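Starkham Community Hall – progress report to the Prondura Fund
Jan 6, 2022

Of the 44 chairs promised in our application, 40 are repaired and back in use. Two are beyond help and have been retired with thanks. The rest wait on glue.

The Mughal miniatures talk drew 35 people, nearly all of them awake at the end. Drollavus has delivered the heaters, though not the plugs.

Painting starts in February, and the main room's color is still under discussion. The deep brick red, flat and matte, has its backers, and a muted forest green looks well enough against it – on a rod, at least. We will report back once a wall is involved.
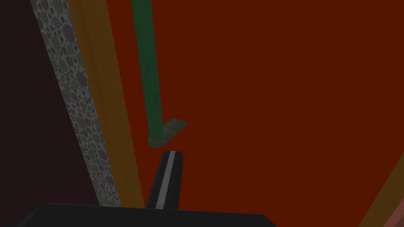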